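Hand-held gripper drops thin fabric, what am I missing?

Posted in Olora Help, 12/1/18
by plikisfan

Hi all! I've got the hand gripper with the yellow fingers and I'm practicing on laundry, mostly on top of the bed. Thick stuff is fine, but anything thin slides out by the second or third try. I've wiped the fingers, I've squeezed harder, and I'm starting to think mine are just worn. The set has been on there since October. Do I swap them or is there something to adjust first?

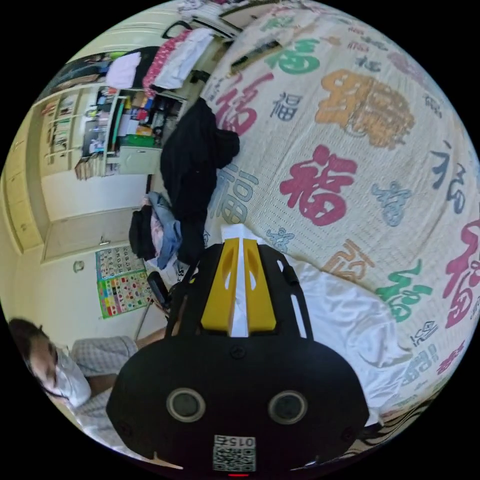 Sandu
Don't buy fingers yet. Check that the tips meet evenly when you close it, I bet one is sitting a hair ahead of the other. Mine was off by around 2 mm and it dropped everything thin.

predov_bench
Agree with checking the tips, and while you're at it do the whole routine (it takes me 10 minutes, tops!):

Step 1. Open the fingers and point them straight into the cloth, then close on a fold. A flat single layer is asking for trouble.

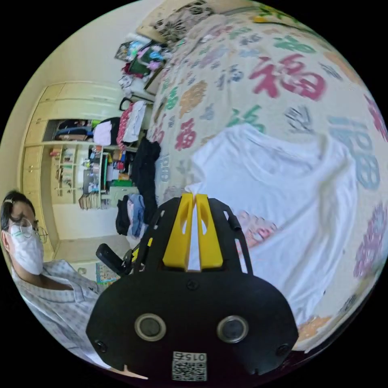

Step 2. Close it on a strip of paper and tug. If one side lets go first, loosen that finger, line it up and snug it back down.

Step 3. Wipe the tips with a damp rag and let them dry. No oil anywhere near them.

Sandu
what they said, plus go easy on the screws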